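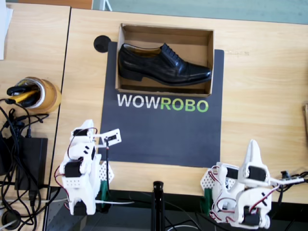 Shoe-in-box task, two-arm bench, top view.

Posted in: Data collection and teleop
July 2025, by jcarrasco_bench

Looking for opinions on episode structure before I commit more hours to this. The task is packing a dress shoe into an open cardboard box, two small arms, leader and follower setup, one operator. I have 60 episodes so far. Policy is a standard action-chunking one, trained from scratch on joint positions plus two camera views.

With those 60 the policy reaches for the shoe reliably and closes on it in most trials. It then stalls above the box. The gripper hovers over the near wall, makes small corrections and never commits to the release. If I nudge the box a few centimetres it gets worse.

My questions are whether to keep going with the same start layout until the count is much higher, or start varying it now, and whether failed grasps followed by a recovery should be kept.

— Javiera Carrasco

pleltus_j wrote:

Vary it now. Sixty episodes from one layout teaches the arm a path, and the camera input is hardly used. We had the same hover on a tray loading job at Brenness. The cause was that operators paused above the tray to line up by eye, and the pause was in the data. The model copied it. Look at the joint velocities over the last third of each episode and see how long you sit still.

Keep the recoveries. Throw out only the episodes where the operator gave up.

mansilla_joaquin wrote:

I disagree on varying it straight away. If the policy can't finish from a fixed start, adding variation makes the fault harder to find. Get the fixed layout working first, then widen it in steps: box position, then box angle, then shoe orientation. One at a time, with a held-out set for each.

Agreed on the pauses. I'd go further and cut them. Any run of more than 13 frames with no joint movement gets trimmed in our conversion script.

pleltus_j wrote:

Trimming is risky if the gripper is closing during the still part. The arm joints read as stationary while the fingers are doing the work. Check that the gripper channel is included in the movement test.

mansilla_joaquin wrote:

It is included. Fair warning for anyone writing their own, though.

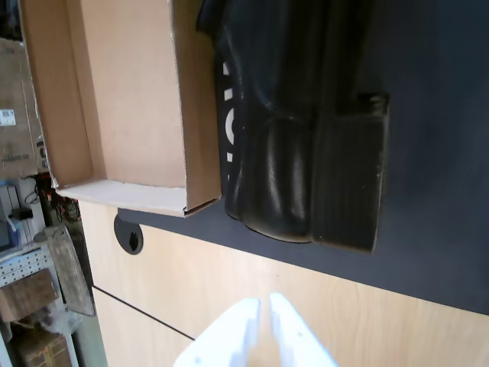 Does the operator need to be the same person for the whole set?
One operator gives a more consistent set and usually a working policy sooner, but a second one is worth adding once the basic task succeeds, as people differ in grasp point and speed.

painemal_lab wrote:

On the operator point, we tried mixing people early on and got a policy that went for a grasp point halfway between two habits. It closed on nothing. We now write down the grasp before recording starts and everyone keeps to it. For a shoe I would pick the heel counter, as it is the stiffest part and doesn't fold when the fingers close.

jcarrasco_bench wrote:

Thanks all. I plotted velocities as suggested. The median pause above the box is 1.4 seconds, and in six episodes it is over three. So the hover is mine.

I've been holding the shoe by the side, near the laces. It shifts in the fingers during the carry, so the release pose is different every time, which may explain part of the pause as well. Will try the heel.

pleltus_j wrote:

The slip matters more than the pause, I think. Your joint positions are the same for two different shoe poses, so the only thing that separates them is the image. What resolution are you training on?

jcarrasco_bench wrote:

Downsampled to 224 square, both views. The top view has the box fairly small in it.

pleltus_j wrote:

Then crop before you downsample. A black shoe on a dark mat gives very little edge at that size.

mansilla_joaquin wrote:

Or change the mat. A plain light surface costs less than another week of recording.

painemal_lab wrote:

I wouldn't change the surface halfway through a set. Either re-record or live with it. We merged two backgrounds in the Pravia set, 385 episodes in total, and the policy behaved differently on each one. It took a long while to trace.

jcarrasco_bench wrote:

Plan for now: keep the mat, crop the top view, grasp at the heel, no stopping above the box. New set from zero, fixed layout for the first batch, then box position. The old episodes go in a separate folder and won't be merged. I'll post success rates for both crops in August.

mansilla_joaquin wrote:

Log the box position for each episode while you're at it, even in the fixed batch. It drifts more than you'd think when the fingers catch a wall.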